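Narkitz Users' Bulletin
Mar 27, 2018

Limescale in office hot water boilers: what the winter readings show

Members running the Narkitz wall boiler will know that the service interval in the handbook is given in litres drawn and takes no account of hardness. In a soft water area this does little harm. In a hard water area the element can be well coated before the counter reaches its first prompt, and the unit will go on showing a normal temperature while it takes longer and longer to recover between draws.

Last October we asked members to send in recovery times and hardness readings from their own kitchens. The returns cover 40 boilers on nine sites. All are the under-counter or wall pattern with a single element, and all were descaled at the start so that the first reading could be taken as clean. Two units were withdrawn after a thermostat change and are left out of what follows.

How the readings were taken

Each site drew off a fixed volume into a jug, closed the tap and timed the interval until the ready lamp came back on. This was done first thing on a working day, before anyone had used the boiler. Hardness was measured with drop-test kits, which are coarse but repeatable if the same person does the counting. Dip strips were tried at two sites and abandoned, as neighbouring colours on the chart could not be told apart under kitchen lighting.

The hardest supply in the group gave 273 milligrams per litre as calcium carbonate. Its boiler came back from a clean draw in 120 seconds at the start of the period. After 2,118 litres the same draw took over half as long again. The handbook prompt had not yet appeared.
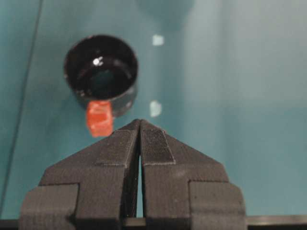 Where the scale forms

Izzati Khoo opened three boilers at the end of the period and recorded the deposits. In each case the heaviest layer was on the upper side of the element and on the tank wall just below the water line. The outlet was nearly clear. A slow tap is therefore a poor early sign, and a boiler that pours freely may still be badly scaled.

Flakes in the cup are a better sign, but a late one. They come away when the element heats and cools quickly, which happens most in kitchens with a rush at mid-morning and little use afterwards. Dark glazed cups show them up well; white ones hide them until the tea is finished.

A film on the surface of the tea is a separate matter. It forms in the cup when calcium in the water combines with compounds from the leaf, and it will appear with a boiler that has been descaled the same morning. Filtering the supply reduces it. Descaling does not. Several returns treated film as evidence of a dirty tank and the units concerned were serviced with no benefit - these have been marked in the table held by the editor.

Choice of descaler

Citric acid is adequate for light scale if the tank is kept warm and not boiling. Above that, calcium citrate may come out of solution and leave a deposit harder to shift than the original. Sulphamic acid works faster, costs more and should be used with gloves and eye protection. Vinegar was reported by one site. It removed some of the scale, and the smell remained in the tank through many rinses.

Whichever acid is used, isolate the boiler at the wall, let it cool to hand warmth, drain by the lower plug and fill to just over the element. Leave until fizzing stops. Drain, refill and drain again at least three times. Do not mix products, and do not add fresh acid to a tank that has not been rinsed. Tie a notice to the tap for as long as any acid is in the unit.

Cartridges

Six sites fitted Bakker cartridges partway through. Recovery times on these held steady to the end of the period, but the cartridges were new and nothing can be said yet about how they behave near exhaustion. The counter on the boiler does not reset when a cartridge is changed, so the date and litre reading should be written on the housing.

Our provisional advice is to time a recovery once a month and to descale when it has lengthened by a quarter, whatever the counter says. The jug, the volume and the time of day should stay the same from month to month. Cold inlet water in winter will add a few seconds and this should be allowed for.
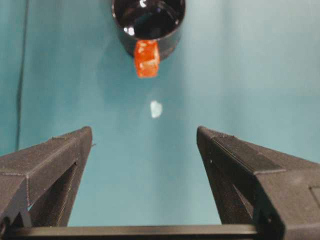 Tobias Dvorak writes that a quarter is too generous for the older pattern of boiler, where the cut-out sits against the element sleeve and trips once the scale bridges the gap. He descales at a tenth and has had no trips in two winters, against several a year before. He also asks whether the readings were corrected for supply voltage, as his own site sags noticeably when the canteen ovens are on.

They were not corrected. Early morning readings will avoid most of the effect, but sites with heavy kitchen loads should note the voltage beside the time if they have a meter. The point about the older cut-out is accepted, and owners of that pattern should work to his figure until we have readings of our own. Return sheets for the summer period are available from Yolanda Whitlock.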